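# Starkberg bench can seamer

Sold by Givik, and set up by me before it goes out.

I started selling these after I'd used one for two summers at Lundum, where we brewed in a shed behind a bike shop and canned everything by hand. Bottles were fine until the pallet price went up again, and the mobile canning people wanted a bigger minimum run than we could sell in a month. So I bought a Starkberg, swore at it for an evening, got the hang of it and never went back (my wrists are still grateful!).

It's a single-head seamer with a pull lever and a small motor. You fill the can, drop the lid on, put it on the plate and pull. On a good day, with somebody else filling, I did 267 cans before lunch. Your first go will be slower than that, so please don't book the van for two o'clock.

## What you get

- The seamer, assembled, with the guard fitted
- One chuck and one pair of rollers, set for standard lids
- Spacers for 330 ml and 440 ml cans
- A seam gauge and my own set-up sheet, which has been coffee-stained in every version so far
- A 37-page manual, translated by Aitana Gallardo, who rewrote the roller chapter twice until I could follow it

Price is £336 including VAT. Delivery is extra and depends on where you are. It's a heavy lump, over nine kilos, so have a bench that doesn't wobble.

## Lids and cans

I set every machine up on Casado lids, as they're the ones I keep on the shelf. If you're using something else, post me a dozen with your order and I'll set the rollers to suit. Mixing lids from two makers in one run is asking for leaks. I know it's tempting when you've got half a sleeve left over. Don't.

Aluminium cans come cheaper by the pallet, but that's a lot of cans to find a dry corner for. Esperanza Paredes runs our order desk and will split a pallet between two or three small breweries near each other if you ask her nicely. She'll want your order in by June for the summer, when everyone remembers at once.

## Cleaning and spills

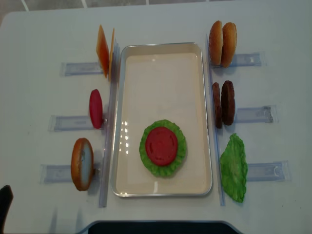
You'll lose a bit of beer on every can, mostly foam coming over as the lid goes down, and it gets sticky quickly. We don't make a drip tray for the Starkberg and I don't think you need a special one. Look in the kitchen first: a plain rectangular metal tray with a low rim does the job, much like the one under that lettuce leaf and slice of tomato, as long as it fits beneath your filling spot. Rinse it with hot water between runs, then wipe down the chuck and put a drop of food-safe oil on the rollers.

## Spares

Rollers, chucks and springs are kept in stock. Tell us which can size you run when you order, and quote the number stamped under the base. If your seams have gone loose, ring before you buy anything, as it's usually the roller gap and I can talk you through it over the phone. Mornings are best, before ten.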